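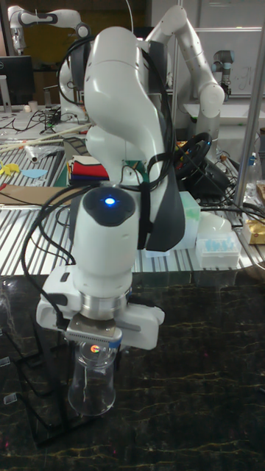 Why Does Every Episode Stop at the Worst Possible Moment?

You know the feeling. The door creaks open, the hero gasps, and then you're looking at a list of names and somebody is telling you to brush your teeth.

That kind of ending is called a cliffhanger. It means the story has quit right before the thing you wanted to find out. The people who write TV shows do it on purpose, and they don't feel bad about it at all.

Take Dandenell, a mystery series with 18 episodes. Morenike Amadi wrote 7 of them. In her first one, a girl named Gazi finds a locked box in her grandmother's boat. Does the box get opened? It does not. The box gets opened three episodes later, and there is another box in it. (Some viewers wrote letters. The show got 461 of them, mostly in capitals.)

Writers of a show like this sit in a place called a writers' room. It's a room, with writers in it. Before anyone types a script, they plan the whole season and decide which secrets come out when. If they tell you too much early on, you might wander off and do your homework. If they tell you too little, you get annoyed and watch something with sharks.

"I start with the last minute," says Amadi. "Then I work out how everybody got into that much trouble."

Not every show does this. In some, each episode wraps up its own story, so the dog is found and the cake is saved and you can go to bed in peace. These are called episodic shows. The other sort, where the story keeps going from week to week, is called serialized.

Try it yourself. Write a story about someone hearing a knock at the door. Stop just before they open it. Read it to your family at dinner, then ask for more potatoes.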